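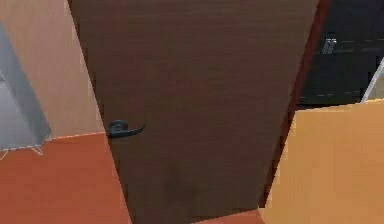
Door-opening task in the simulator. Brown door, dark lever handle, many opinions.

About Haseck

Haseck teaches robots to do things by having a person do them first. We are based in Nastdale, above a shop that sells bathroom tiles, and we have been at it long enough to have strong feelings about door handles.

The company began when Hatice Gündoğdu and Brahim Benkirane were asked to write a program that would get a robot through an ordinary interior door. They wrote one. It was long and elegant, and it worked on a single door in their office, provided the door was in a good mood. Brahim then picked up a remote controller, drove the arm to the handle himself and had the door open before his tea was ready. The program was retired that August. The tea habit stayed.

Today there are 8 of us. An operator sits down with a pair of hand controllers, sees what the robot sees, and performs the task over and over: reach, grip, press the lever, pull, try not to swear into the headset. We save each attempt, including the ones that end with an elbow against the jamb, and the model learns from the lot. Most tasks start out in simulation, where doors are cheap and nobody has to call the landlord. The ones that hold up move to a real arm downstairs.

Our door set now stands at 3,299 demonstrations across 52 doors. Visitors tend to ask whether we do anything besides doors. We do. Drawers, for one. Also cupboard latches, light switches and a faucet we would prefer not to discuss.

Who we are

Hatice Gündoğdu runs the company and answers the phone.

Brahim Benkirane looks after the simulator. He can talk about hinge friction for as long as you can stand it.

Othmane Salem trains our operators. New hires spend 4 days with him before any of their recordings count, and they usually find the first of those days humbling.

Abdelkrim Lahlou builds and repairs the controllers, often the same one twice in an afternoon.

Wael El Sherbiny handles customers, and so knows which of our promises were made in a hurry.

Working with us

If you have a job you can show but can't quite explain, we would like to see it. Bring whoever does it best, even if they think robots are silly. They often make the finest teachers. Write to Wael through the contact page, and when you visit, use the side entrance. The front door sticks.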